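3.2 Relevé des portes intérieures et de leur quincaillerie

Le corpus comprend 200 logements collectifs répartis entre les sites de Brovstead et de Litberg. Pour chaque logement, on a noté la largeur libre de passage, le type de béquille ou de bouton et l'effort d'ouverture au dynamomètre. Les portes palières, soumises à une réglementation distincte, sont exclues de l'analyse.

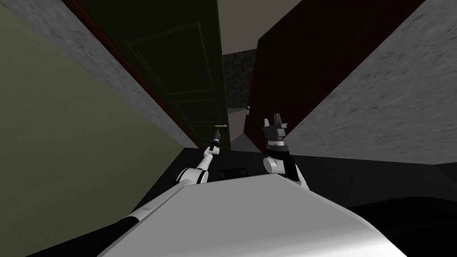 La largeur libre est le premier facteur de gêne déclaré par les occupants, devant l'effort d'ouverture. L'écart entre cote nominale et cote mesurée provient surtout du recouvrement des huisseries lors des rénovations – une pratique courante à Litberg. La quincaillerie a été codée séparément selon la matière apparente et la dimension ; une petite poignée en laiton, comme celle de la figure 3, relève de la classe B. Cette classe domine dans les logements non rénovés. Le passage étroit y est fréquent, sans que la corrélation soit significative à Brovstead.

Les seuils d'effort ont été fixés d'après la grille Weltden. Les portes à ferme-porte ont fait l'objet de trois mesures successives, dont on a retenu la médiane. Un battant de 800 mm ne garantit pas un passage équivalent, l'épaisseur du vantail ouvert devant être déduite.

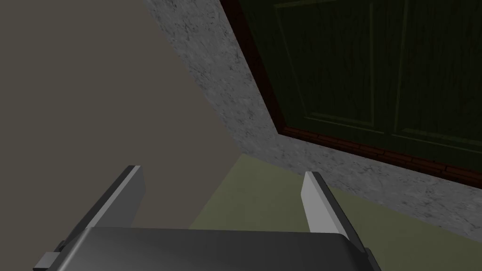
Montoya, 23 janvier

Les valeurs du présent tableau remplacent celles de la version de novembre, dans laquelle les portes coulissantes avaient été comptées deux fois. Après correction, l'effectif de la classe B diminue légèrement et l'ordre des classes reste inchangé. Les données brutes – cotes, efforts, codes de quincaillerie – sont reportées en annexe C.

Figure 3. Porte intérieure et poignée de classe B.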